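4.2 Household goods and the cost of a funeral

Earlier work on anonymous giving after a sudden death has dealt almost wholly with the funeral itself: the coffin, the plot, the hire of cars. The records kept by the Stekden Bereavement Fund allow a wider view. Between its founding and the close of our study the fund received 1,538 requests for help, of which 429 followed an accident and were met in full by donors who asked not to be named. In this group the funeral bill was the largest single cost in most cases, but it was seldom the only one put before the fund.

Families also asked for help with rent, with travel for relatives living abroad, and with the clearing of a home. The last of these has been little studied. Rutkowska's survey of parishes in Jalberg treated it as a private matter and left it out of the totals, a choice we do not follow. Where a parent and a child had died together, the clearing of rooms was often put off for many months, and storage charges built up during that time.

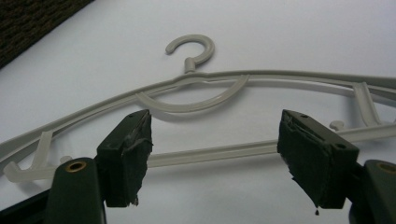 Figure 3. Plastic clothes hanger.

Storage charges were met by donors in 89 of the 429 accident cases. The sums were small beside the cost of burial, yet they were the item most likely to be raised a second time, usually after the first wave of local giving had passed. Case workers at the Zellby office listed stored goods under four headings: furniture, papers, clothing and small fittings. The fourth heading took in objects with almost no resale value, such as the grey hanger in Figure 3, and it was here that practice differed most between offices. Zellby entered such items one by one and asked the family about each. Jalberg entered them by the box. We found no sign that either method changed the amount a donor gave, though the Zellby files took far longer to close.

A further point concerns what donors were told. Under the fund's rules a donor receives the total sum and the general purpose, and no more. In 10 cases the donor asked to know what had been kept and what had been given away. The fund refused each time -- in our view rightly -- on the ground that a gift made without a name should not carry a right to look into the home. Miłosz Rutkowska has argued that some account is owed to the giver, and Jasińska takes a middle position, under which the family may choose to write through the fund. Letters of that kind were found in six files. They are discussed in Section 4.3, together with the requests that the fund turned down.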